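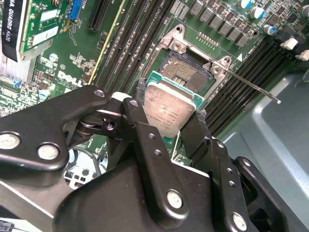
Fuad Nigatu 留言问:蒲公英叶晒干后放在玻璃罐里,过了一个冬天颜色发褐,泡出来味道也淡,是不是采得太晚?

采收期有影响,但褐变多半出在干燥和储存两个环节。叶片中的酚酸类物质在组织破损后遇氧,会被多酚氧化酶催化氧化,切得越碎,氧化越快。家庭处理建议整叶干燥,用前再切。

采收:五月上午露水干后剪取嫩叶,去掉黄叶和虫蛀叶。冲洗后用离心甩水篮甩两遍,平铺在纱网上,叶片不重叠。

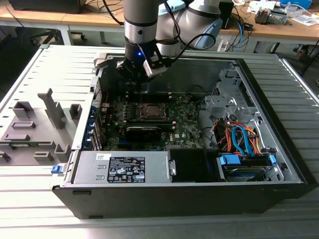

干燥温度控制在40℃左右,有风机的烘干箱优于烤箱。判断终点看叶柄:叶柄能折断,无韧性,即可出箱。叶片已脆而叶柄仍软的,须继续烘。不要在阳光下直晒。

薄荷、罗勒等含挥发油的叶类,温度应再低一些,并与蒲公英分批烘,以免串味。 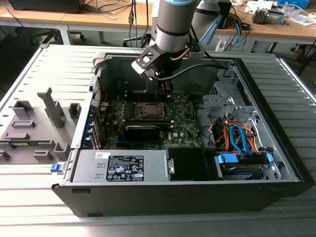

整理:Ysaline Cordier
栏目:Jondar 厨房笔记

储存:干叶放凉至室温后装罐,趁热密封会在罐壁结露。容器选棕色玻璃罐,装至近满,减少顶部空气。罐内放食品级干燥剂2包,与叶片之间隔一层滤纸。标签写明品种、采收月份和部位。

存放处避光,避开灶台和洗碗机上方。大袋存货可分装冷冻,取出后先回温再开封,顺序颠倒则叶片吸潮。

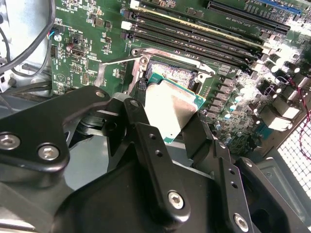 机箱内的主板与处理器插槽

浆果另作处理。越橘类果皮有蜡质层,整果直接烘干耗时长,可先在沸水中烫数秒,沥干后再烘。烘好的果实装罐后静置一周,每天摇动一次,若有粘壁或结块,说明水分不均,应倒出复烘。发现霉点整罐弃去,不要挑拣后继续使用。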